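Table Clearing, the Software Side: A Small Gallery

Posted October 30, 2020

Hi all! I promised a few people I'd put some pictures up once the table-clearing work got to a state I wasn't embarrassed by, and we're close enough. I look after the control and planning code, Rebecca Serra does perception, and Lino Zanetti wrote nearly all of the tooling we use to look at recordings (if you've ever scrubbed through a two-gripper episode without one side drifting off on its own, you have Lino to thank).

The task is dead simple to say out loud. Stuff is on a table, put the stuff in the box. We've been at it since September and I still find new ways for it to go sideways. The software side comes in four pieces, and I'll use their names below so you may as well have them now. Rokik is the recorder and player. Biver does segmentation and grasp proposals. Whitlock is the planner. Priser is the low-level controller that opens and closes the fingers and decides when to stop squeezing. They talk to each other over plain messages, all of them can be run from a log with no hardware attached, and I'd do it that way again in a heartbeat.

Cable and cloth 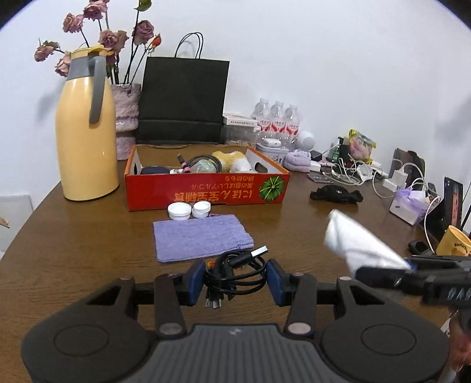 A coiled USB cable between the blue pads, and a crumpled white cloth in the other gripper. These are my two least favourite categories of object and I got them in a single picture! Biver was first tuned on rigid things and used to put one mask over a whole coil and propose a grasp through the hole in the middle. Rebecca now has it score thin curved bits separately, and the plug gets its own label so Whitlock can plan around the stiff end.

What changed in Priser

The old controller closed to a target width. Fine for a mug, hopeless for a cable, where the width depends on how many loops you happened to catch. Now it closes until the finger speed drops off and then holds with a small fixed effort, and the width is only used as a sanity check afterwards. It took me two weekends to write and about a page of code survived. I'm weirdly proud of that page.

The other thing we added is a "soft" flag that travels with the object from Biver all the way down. If the flag is set, Priser closes slower and Whitlock lifts straight up for a bit before it goes anywhere sideways. Cloth drags its neighbours along otherwise, and then the planner's picture of the table is out of date before the first move is finished.

What changed in Whitlock

Mostly the order of things. The first version picked whatever had the highest grasp score, so it would go for some easy item at the back and reach over everything else on the way. It now builds a little graph of what's in front of what and works inward from the near side. Replanning happens after every drop, even if nothing seems to have moved. I fought Lino on this one (it felt wasteful) and he ran 1,000 logged plans both ways over a long weekend to show me how often the stale plan would have clipped something. Fair enough, Lino. I owe you a coffee.

We also split the two sides up properly. Each gripper gets its own queue, plus a shared chunk of space over the box that only one of them can hold at a time. It's a lock, basically, the same kind you'd use for a file. Handovers are still a mess and I'm leaving them for the new year.

Fingers open

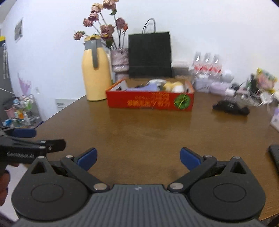
Does the planner need a 3D model of every object before it can run?

It works fine without any. Whitlock only wants a rough box around each object, a grasp pose from Biver and the soft flag, and it pads the box by 8 millimetres on every side. A full model helps with placing things neatly, so if you have one you can load it, but most of our objects have never had one.

Loose ends

A few bits that didn't fit anywhere else:

Rokik's new timeline view colours each segment by which module was making the decision. I didn't think I'd use it and now I have it open all day. Most of what I'd been calling planner bugs were timestamps arriving late from perception, which was humbling.

Shiny tabletops are still a nuisance for segmentation. Rebecca's current fix is to compare the mask with where the table plane should be and throw out anything that appears to live underneath it. Works better than it sounds.

The config files are a disgrace. There are 4 of them, one per module, and 2 of those disagree about which way is left. It's on my list, I swear.

If you want to try Whitlock on your own logs, drop me a line and I'll send the converter script along with the notes. The notes are behind the code by a version or so, so ask if something looks off. Rebecca is also after recordings with bags in them, any kind, crinkly ones especially.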